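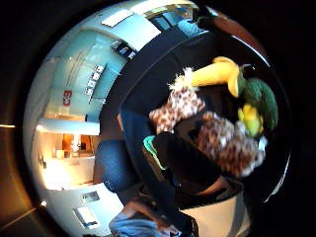
**图 1** 深色桌面上的毛绒物品:香蕉、西兰花与豹纹布绒件。

# Gever 软质物品整理数据集

Gever 由 Orwood 家务自动化研究组建立并维护,收录人员使用手持夹爪整理软质物品的操作演示,以及据此训练的策略在实机上的评测记录。本数据集服务于一个具体问题:在普通室内环境中,现有机器能否独立完成“把散放的软东西收好”这一家务。

就本版所附结果而言,机器可以承担其中的一部分,尚不能在无人看管的条件下完成全流程。各项依据见“评测结果”一节,引用时请连同适用条件一并引用。

## 概况

| 项目 | 内容 |
|---|---|
| 演示数量 | 800 段 |
| 任务类别 | 4 类 |
| 采集场所 | 16 处 |
| 实机评测 | 1,000 次 |
| 采集工具 | Padilla 手持夹爪,腕部广角相机 |
| 评测平台 | Cirkano 单臂平台 |
| 维护人 | Teodoro Panganiban |

采集场所包括住宅起居室、公共休息区和小型商铺。场所内的桌椅、照明及背景陈设保持日常状态,未作统一布置。

## 任务定义

**散放归集(gather)**:将桌面上分散的软质物品移至指定区域。物品之间允许接触和叠压,不要求朝向。

**堆内取物(pick)**:从相互挤靠的一堆物品中取出指定的一件,其余物品不得掉落到地面。被带动后仍留在桌面上的,不计为失败,但须在标注中记为“扰动”。

**入筐(bin)**:将物品逐件放入收纳筐。物品任何部分悬挂于筐沿之外超过其长度一半的,视为未完成。

**摆放(place)**:按给定示意图将物品摆到架上或桌上,并满足朝向要求。此项对长条形物品最为严格。

选用毛绒物品,是考虑到它们在家庭中常见、掉落后果轻,同时具备硬质物品所没有的困难:受力即变形,轮廓随接触改变,表面绒毛使边缘不易判定。对有斑点花纹的布料,花纹边界与物体边界常被策略混淆,这一现象在各类任务中均有出现。

## 采集方法

操作者单手持夹爪,在场所现有的桌面或台面上完成任务。相机固定于夹爪,视野覆盖指端、操作区域及周边环境。图像为鱼眼投影,有效区域呈圆形,圆外部分为黑色。数据以原始投影发布,不作去畸变和旋正处理;手腕转动时,画面中的桌面与地面可能出现在任意一侧。需要透视图像的用户请使用随附标定文件自行转换。

每段演示从夹爪进入操作区域开始,至操作者松开最后一件物品并退出为止。中途掉落、重抓、犹豫停顿均予保留。仅以下情况整段剔除:相机脱落、时间戳中断、非参与人员进入操作区域。

操作者的手、手套和衣袖可能进入视野。本版未对其进行遮盖或修补,用户若训练用于机械臂的策略,应自行评估由此产生的域差异。

## 目录结构

```
gever/
 demos/
 gather/
 pick/
 bin/
 place/
 eval/
 trials.csv
 failure_notes/
 calib/
 fisheye.yaml
 splits/
 train.txt
 heldout_sites.txt
 LICENSE
 CHANGELOG.md
```

每段演示为一个独立文件夹,内含视频、夹爪位姿、指端开度及标注文件。位姿以起始时刻的夹爪坐标系为参考,长度单位为米,开度单位为毫米。`heldout_sites.txt` 所列场所的演示不得用于训练,否则与本文档所列结果不具可比性。

## 标注字段

- `task`:任务类别,取值与目录名一致。
- `objects`:目标物品的通用名称。无法确定品类时填写 `unknown_soft`,不作推测。
- `grasp_events`:每次闭合与张开的时间点。
- `disturbance`:非目标物品是否被带动。
- `outcome`:完成、部分完成或失败。
- `note`:标注人员的自由文本,中文,可为空。

标注由一人完成、另一人复核。二者对 `outcome` 意见不一致时,按较低等级记录。`note` 字段用语未经统一,检索时请注意同义写法。

## 评测结果

评测在未参与训练的场所进行,1,000 次试验分布于全部任务类别。试验开始后现场人员不得触碰物品或调整机械臂,触发急停的试验一律按失败计入。

散放归集的表现最稳定。物品彼此分开时,策略多能一次抓取成功;首次抓空后也通常能够自行重试。该任务对落点要求宽松,是目前唯一建议在有人在场的条件下进行试用的类别。

堆内取物的结果明显较差。主要失败形式为连带抓取,即夹爪闭合时同时夹住相邻物品的绒毛或布边,抬起后两件一并离开桌面。策略缺少识别“多拿了一件”的能力,往往继续执行后续动作。目标与邻近物品颜色接近时,此类失败更为集中。

入筐任务在筐体较空时与散放归集相近,筐内物品增多后逐步下降。策略倾向于在固定高度松开,未根据已有堆高作出调整,导致后放入的物品滑出。

摆放任务仍处于研究阶段。长条形毛绒物品被夹持在端部时会下垂,放下后的朝向与抓取时的预估不符。策略在多数情况下不会进行二次修正,直接报告任务结束。

用时方面,机器在各类任务上均慢于操作者。差距主要来自抓取前的停顿和失败后的重复接近,机械臂的运动速度上限影响较小。逐次用时见 `trials.csv`。

## 对“机器能否做家务”的说明

上述结果仅涉及桌面高度、单臂、软质且轻量的物品。实际的收拾工作还包括弯腰拾取、打开柜门、判断某物应归何处,以及决定哪些东西暂时不必收。本数据集不包含这些环节,不能据此推断机器已具备家庭整理能力。

研究组同时提请注意,完成率与可用性并非同一指标。一项任务若需要人员全程在旁等待、随时纠正,则对使用者而言未必节省劳动。`trials.csv` 中的 `attention` 列记录了现场人员认为“如在家中使用,此时须介入”的情形,建议与 `outcome` 一并分析。该列属主观判断,不同记录人之间的尺度存在差异。

## 已知问题

1. 部分演示在强背光条件下曝光不足,深色桌面与深色手套难以区分。
2. 指端开度在夹持厚绒物品时存在系统性偏大,原因是软质材料填充了指间空隙。以开度阈值判断是否抓牢的方法在此不可靠。
3. 公共休息区的演示中可能出现标牌、屏幕等背景内容。可辨识的个人信息已作处理,如有遗漏请按下文方式报告。
4. 住宅类场所的物品种类较商铺类集中,跨场所比较前应先按物品分组。
5. `place` 类的早期标注未区分“朝向错误”与“位置错误”,均记为部分完成。补充标注计划于 11 月随下一版发布。

## 使用限制

本数据集可用于学术研究与非商业性技术评估。不得用于识别操作者身份,不得以本数据集的评测结果作为产品安全性的证明。涉及儿童、老年人或宠物同处一室的应用,应另行开展安全评估,本数据集未覆盖此类情形。

转发或再加工时,应保留 `LICENSE` 与本文件,并注明所作改动。仅使用部分任务类别的,请在论文或报告中写明类别名称。

## 问题反馈与维护

数据错误、隐私遗漏和复现差异,请在项目仓库中提交问题单,并附演示文件夹名称及时间点。隐私类问题优先处理,涉及的文件在核查期间暂停下载。

维护工作由 Teodoro Panganiban 负责。评测规程的修改须经 Orwood 家务自动化研究组审定后写入 `CHANGELOG.md`;规程变更前后的结果分别列示,不予合并。

引用格式:

```
Orwood 家务自动化研究组. Gever 软质物品整理数据集:
手持夹爪演示与实机评测. 数据说明文件.
```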